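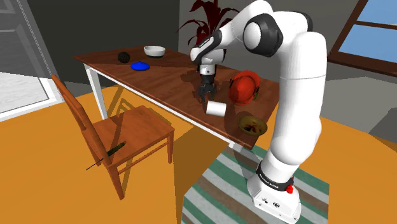 *The dining room, with the white cylinder on its side under the gripper.*

By the time Siyabonga Engelbrecht reached episode 220, he had stopped thinking of it as a mug. The task file said mug. The grasp planner, when asked, said cylinder, 0.61 confidence, and then seemed to lose interest.

The question he'd been hired to answer at Vemden was simple enough to fit on a grant form. If you trained an arm in a thousand silly rooms, would it behave itself in a sensible one? The silly rooms came out of a generator called Zuvmont, which had been given a list of household goods and no mother. It put hard hats beside salads. It had a fondness for orange floors. Siyabonga had once written to Mahama, who looked after it, to ask about the knife on the chair.

"Within tolerance," Mahama wrote back.

So he ran it again. The arm came down over the table in its own enormous shadow, opened its fingers and considered the cylinder with the gravity of a man choosing a melon. 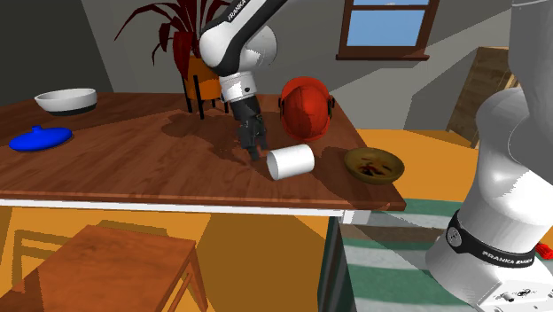 His method, such as it was, had a name now. Taltonov sampling meant that whenever the arm failed, you didn't start over from the beginning. You went back to the last moment at which it could still have done something clever, and nudged it. The paper called this "recovery-centred resampling." Siyabonga's sister, a kindergarten teacher in Moncton, called it Tuesday to Friday, and wanted to know if he got nap time.

He gave this room 300 nudges. In the early ones the arm pushed the cylinder into the helmet. In the middle ones it pushed the cylinder away from the helmet, with what he chose to see as remorse. Near the end it began to do a thing he hadn't asked for: it would stop short, lift a little, and come in again from the other side.

He scrolled back through the logs to find where it had learned that. There were 1,403 rooms behind this one and he got as far as breakfast.

At four in the morning he wrote the result up in his notes. *Hesitates before contact. Success rate improves. Cause unclear.* He read it over and decided it was the kindest thing anyone had written about hesitation in years, and that his supervisor would make him take it out.

Then he reached for his coffee, stopped short, lifted his hand a little, and came in from the other side. It was cold, but he got it on the first try.

He queued up the next room. The floor was orange.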